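Nuvinov Rocha 4 Compact Haze Generator

Product overview
The Rocha 4 is a water-based haze generator for theatres, studios and small touring rigs. It produces a fine, even haze at low output and holds it for the length of a performance without operator input. It replaces the Rocha 2 and uses the same fluid, rigging points and flight case insert.

Output is set from the rear panel or over DMX. Fan speed and haze density are controlled on separate channels, so a light haze can be pushed across a deep stage without raising the overall level. The fluid bottle sits in a side bay and can be changed while the unit is running.

Specification
Fluid: Turo water-based haze fluid
Bottle capacity: 2 litres
Running time per bottle: 20 hours at lowest output
Sound level: 33 dB(A) at lowest fan speed
Control: DMX512, manual, timer
DMX channels: 4
Mounting: floor standing or flown from a single yoke
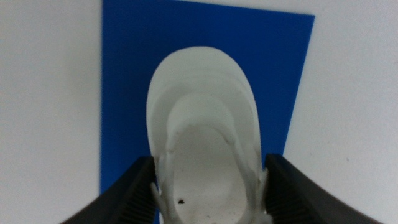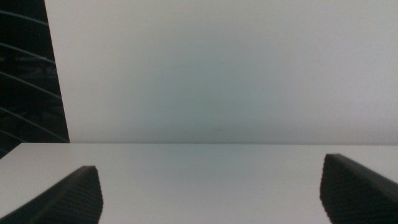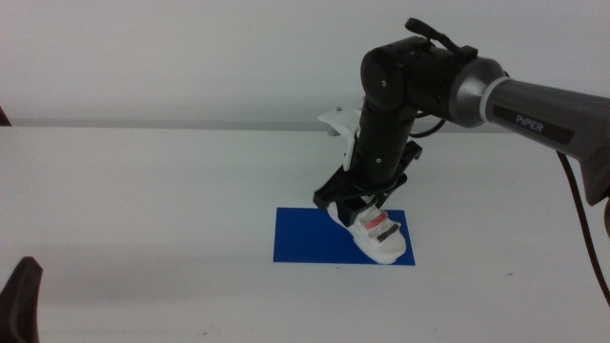
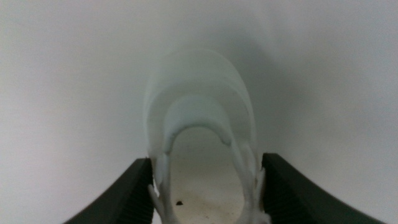
The outlet hood supplied with the Rocha 4 is fitted over the fan grille and turned by hand to direct the haze upwards or to one side. It locks with a quarter turn and comes off without tools for cleaning. Hoods are supplied in black only. A pale part, such as the translucent white arch in the last picture, would pick up stray light from nearby fixtures and is unsuitable for use in view of an audience. Do not paint the hood or cover the vents beneath it.

Placement
Place the unit upstage or in the wings, with the outlet facing into the general airflow of the room. Keep the intake side clear. Avoid positions directly below smoke detectors or air conditioning returns. When flown, the yoke must be fitted with a rated clamp and a separate safety bond.

Lighting designer Tetsuya Shibata ran two units on the Ondik theatre tour in May, one on each side of the stage. Both were set to the same DMX address and left at a fixed level from the half-hour call until the house was clear.

Maintenance
Empty the bottle before transport. Run the cleaning cycle after every tenth bottle, or before storage, using distilled water only. The intake filter is washable and should be fully dry before it is refitted. Use of any fluid other than Turo will void the warranty.

In the box
Rocha 4 haze generator
Outlet hood, black
Mounting yoke
Mains lead
Empty fluid bottle
Printed manual

Fluid, clamps and safety bonds are sold separately. Flight cases are available to order in single and double versions.

For hire rates and dealer terms, contact Neusa Lopes in the Nuvinov sales office. Spare filters, hoods and bottles are held in stock.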